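Moschos launches home records program for households in bushfire and flood areas

15/09/2026

Moschos, the document storage and household records company, today opened registrations for Tirov, a program that helps people gather, copy and store the papers they need after a fire, flood or long evacuation.

The program will be offered first to 588 households that joined a waiting list earlier in the year. It will then open to the general public in January.

Tirov was developed with Skaltier, a small firm that handles property claims paperwork for homeowners and renters. Staff from both companies spent two years going through the questions people ask most often in the weeks after losing a home. Most of those questions were about paper: which policy applied, who held the original title, where the children's birth certificates were kept, and how to prove what had been in the garage.

"People think of photos first, and fair enough," said Ourania Giannakopoulos, head of household programs at Moschos. "But the calls we get are about insurance schedules and tenancy agreements. Someone has been standing in a queue for an hour and has been told to come back with a document they last saw in a kitchen drawer."

What households receive

Each registered household gets a printed checklist, a one-hour phone session with a records adviser and a secure scanning service for up to two boxes of papers. Originals are returned by courier. Scanned copies are held in an encrypted account that can be opened by up to four nominated people, including relatives who live elsewhere.

Renters and owners receive different checklists. A third version covers small farms and includes livestock records, chemical registers and equipment leases.

Siyabonga Motaung, who leads the adviser team, said the phone session was added after a trial of the checklist on its own.

"A lot of people got as far as the second page and put it back on the fridge," Mr Motaung said. "On the phone we go through it with them. We ask what they have within reach, they go and get it, and we tick it off. Most are surprised by how much they can finish in one sitting."

Keeping a paper set

Tirov does not replace paper. Power and mobile coverage can both fail during an emergency, and advisers recommend that every household keep one set of printed copies ready to carry. The set should be small enough to go in a backpack or under a car seat. It should be checked once a year, ideally before summer.

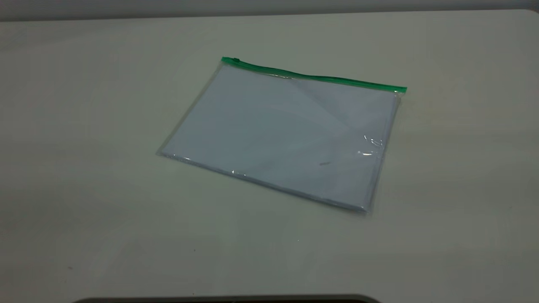 Suggested contents of a paper set

- Current insurance policies, with the claims phone number written on the front page
- Copies of passports, licences and birth certificates
- Title, mortgage or lease papers
- Prescriptions and a list of regular medicines
- Vaccination and registration papers for pets
- A handwritten list of phone numbers
- Recent bank statements, one for each account

Originals of wills and titles are best left with a solicitor or in a fire-rated safe, with a note in the paper set saying where they are.

Cost and registration

The standard service costs $95 per household. Pronorlow, a regional lender, has agreed to cover the fee for about 3,000 households on low incomes over the life of the program. Eligibility is assessed at registration, and applicants do not need to hold an account with Pronorlow.

"We lend to people in these towns, and we have seen claims held up for months over one missing page," said Ashwin Palaniappan, community lending manager at Pronorlow. "Paying for a bit of scanning beforehand is cheap by comparison."

Registrations can be made online or by phone on weekdays. Waiting list households will be contacted directly and do not need to register again. Group sessions for libraries and neighbourhood centres can be booked from January.

About Moschos

Moschos stores and manages records for households, medical practices and small businesses - both on paper and in digital form.

Media contact: Cristian Apaza, Moschos communications | © 2026 Moschos. All rights reserved. | Back to top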